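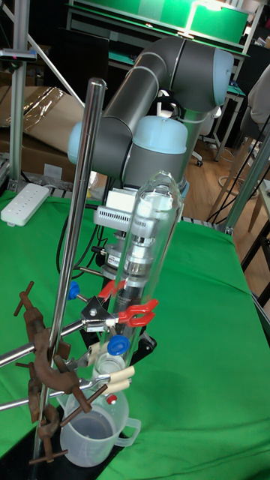 March 29, 2024

Stand 6, Teuber room: condition of stand, bosses and clamps, and notes on the mounting of tall glassware

Entry made for the general notebook. Colleagues working at the glass bench are asked to read it before dismantling or moving anything on stand 6.

1. Background

The stands in this room were last gone over in February, when the Esix cupboard was cleared and the spare clamps were sorted by jaw type. Stand 6 was left out at that time as it was in use for the Stisia work. The inspection recorded today completes the set.

2. Condition

The rod is sound. It remains bright along its length and the rounded top has no burr. It was wiped down with a dry cloth and sighted against the door post for straightness, and no bend was found.

The two boss heads are the older cast-iron type and both are rusty, including the T-handle screws. The rust is on the surface only. The upper boss turns freely. The lower boss is stiff for the last part of its travel, and gives the impression of being tight before it has properly gripped the rod. Any colleague who has found a lower clamp slipping overnight should look here first.

The horizontal arms are polished metal and in good order. The red-coated jaws on the upper clamp are serviceable - the coating has not split and the bolt at the joint holds its setting. The lower clamp has the cork-lined fingers. The cork has taken a slight groove but has not hardened, and it need not be replaced this term.

3. Mounting of the glass

The present arrangement, with the tube held around the middle by the red jaws and its lower part steadied in the cork, is to be kept as the standard for tall pieces on this stand. Kai Diekmann had proposed the reverse order, with cork above and coated jaws below. We tried it this morning with an empty spare tube. The coated jaws took hold well enough on the narrower section, but the tube could be turned by hand with very little effort, and the upper end had more sway than either of us liked. The original order was restored.

The sequence followed was:

Set both bosses on the rod and tighten them before any glass is brought to the bench.
Bring the lower fingers to the glass first and close them until they just touch.
Close the upper jaws until the tube no longer turns under light finger pressure, then stop.
Return to the lower fingers and take up the remaining slack.
Check the tube by eye from the front and from the side.

No clamp should be used to pull a tube into line. If the glass is out of true, open the jaws, move the arm and begin again. The tube lost in February was cracked in this way, and the Gesetti replacement took 18 days to arrive.

4. Treatment of the bosses

A spare boss with similar rust was taken from the drawer as a trial. It was brushed with wire, rubbed with 300 grit paper and given a thin coat of light oil on the thread alone. The screw now runs smoothly. Oil must be kept off the rod and off the face that bears on it, or the boss will creep under load. The pair on stand 6 will be treated in the same way when the stand is next free of glass.

5. Outstanding

Lower boss on stand 6 to be cleaned, or exchanged for the trial one if the thread proves worn.
Cork sheet: one piece left in the drawer. Kai to add it to the next Gesetti order.
Stand label is missing. A new one is to be written and fixed to the base, and the register corrected to match.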